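Rivthorpe Library Service
Equipment Reviews for Branch Staff
Display and Programming

Gondik Portable Drape Kit, with notes on the Caneck clip rail
Reviewed by Kazimír Skála, Programming and Display

The Gondik drape kit was purchased to replace the folding felt boards used at branch programs, several of which had warped in storage. It was assessed at two branches over the September program period, with attention to set-up time, appearance and suitability for storage in a standard branch cupboard.

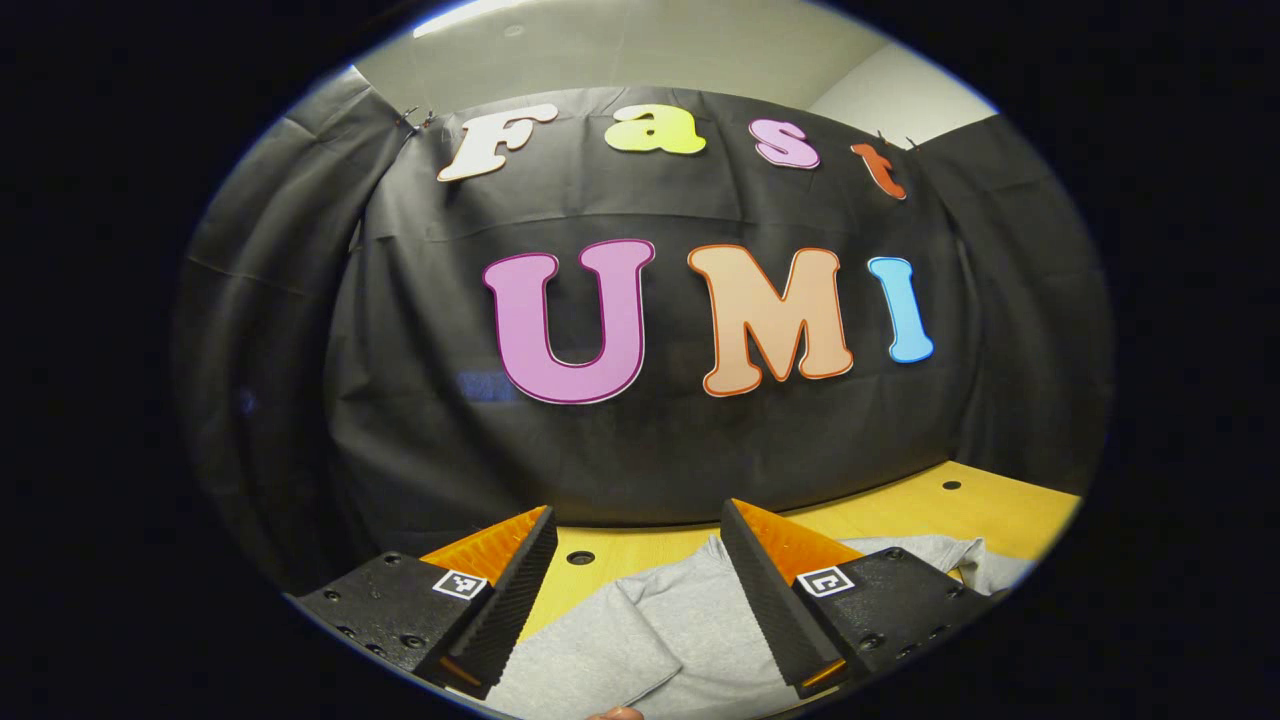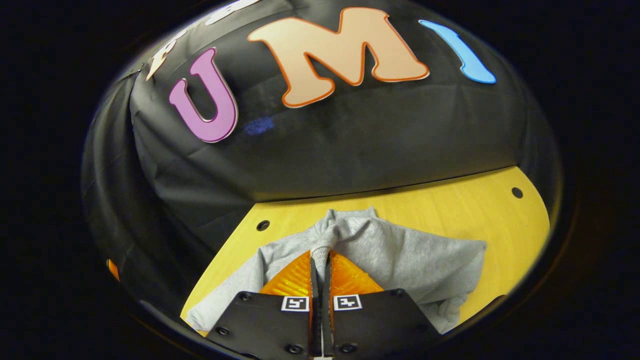
Temporary display in a public library must serve patrons who have not come to look at it. A backdrop behind an activity table competes with shelving, signage, windows and the returns desk, and most commercial systems are designed for trade halls in which none of these is present. Colour choice matters accordingly. Large cut-out letters in light or bright colours, such as the pink-purple U and the peach M with its orange outline, stand out well against black fabric, and the reviewer would favour black over the grey and navy drapes also offered in the range. Navy in particular was found to look faded under the older fluorescent fittings at the smaller branch.

Contents and assembly
The kit comprises two telescoping uprights, a crossbar in sections, weighted feet, one drape and a carry bag. The printed instructions are adequate, although the diagram for the crossbar shows the locking collar reversed. Staff who followed the diagram had to dismantle the bar and begin again. One person can erect the frame. Hanging the drape is considerably easier with a second person, and branches with a single staff member on a Sunday should plan their set-up accordingly.

The crossbar extends to 3000 mm. At full extension it bows slightly in the centre, and the bow becomes more noticeable once anything is fixed to the fabric. At shorter widths the bar remained level throughout the assessment.

Fabric
The drape is a medium-weight polyester with a matte finish. It does not reflect overhead lighting and is sufficiently opaque to conceal shelving. Its principal fault is creasing. The drape is supplied folded, and the fold lines persisted after a full day of hanging. A garment steamer on a low setting removed most of them. Rolling the drape on a cardboard tube prevents their return, but the tube does not fit in the bag supplied, and Gondik does not list a longer one.

Lettering may be pinned or fixed with hook-and-loop dots. Pins leave no visible mark. The dots held lightweight card securely but pulled at the weave when removed quickly, and a small area of the test drape is now fuzzy as a result.

Caneck clip rail
The Caneck rail is sold separately and attaches along the crossbar with 20 spring clips. It distributes the weight of the drape more evenly than the sleeve and allows the fabric to be gathered or pulled flat as required. The clips are stiff. Staff with reduced hand strength found them difficult to open, and two clips lost their rubber pads during the assessment. Replacement pads are not available individually.

Comparison
The service also holds an older Barbieri stand. It is heavier, its feet occupy more floor space, and it cannot be carried comfortably on public transport. It is nevertheless the steadier of the two beside automatic doors, where the Gondik frame swayed, and it should be retained for foyer use.

Recommendation
The Gondik kit is recommended for indoor programs held away from entrances, in black, and at less than full width. The Caneck rail is recommended only for branches where displays are changed frequently. Requests should be directed to Programming and Display, with the intended storage location noted on the form.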